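The Thirty-Seventh Fold

By the time Florin Bogdan came back with the coffee I'd been arguing with the planner for most of the night, and the planner was winning. I'd named it Kirach back in March, when I still thought it was going to be easy and giving things names felt like part of the job.

"Still the jeans?" he said.

"Still the jeans," I said, and turned both windows so he could see them.
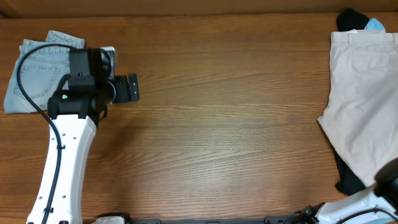
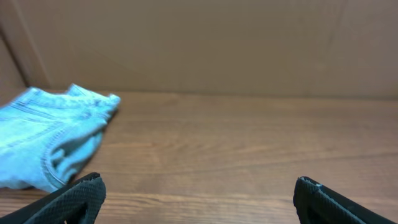
Pale blue denim on the left of the table in both of them, and not a finger closed on it.

Why would a planner stop when it has a perfectly good path?
A planner stops when the path and the world disagree. The path gets worked out from one look at the cloth, and if a newer look puts the edge somewhere else by more than the tolerance, the old path gets thrown away and the whole thing starts over.

I knew all that, I'd written half of it! What I didn't know was why the edge kept moving when the jeans didn't. So Florin pulled up a stool and we went through the log together, him reading out loud in that funeral voice of his, me scrolling.

"Line 3184," he said. "Replan. Reason, edge moved. Line 3185, same again."

"Moved how far?"

"Twenty-one millimeters. To the left." He drank some coffee. "Every time to the left."

Every time to the left is a wonderful thing to hear at four in the morning – a random mess can eat your whole week, but a mess that leans one way has somebody's fingerprints on it. I went looking and found them in the time stamps. The head view was coming in 84 milliseconds late, and Kirach was pairing it with a wrist position from right now, as if the arm had been holding still the whole time (it hadn't, it had been swinging in from the right). Who'd set up the clock sync? Me. There was even a comment, in my own cheerful spelling, that said fix this later.

I thought about blaming Hưng Bạch, who was asleep at home and couldn't defend himself. Then I changed two lines and fed the old poses back through a little buffer, so each picture got matched with where the arm had been when it was taken.

"Run it," Florin said.

I didn't want to. You get attached to a bug after that many hours, and there were 37 failed attempts in that folder, all of them mine. But I hit the key, and the left arm dipped and the fingers came together on the waistband, and the log just kept going, no replan, no edge moved, line after boring line.

Florin put his cup down very carefully.

"Now the khakis," he said.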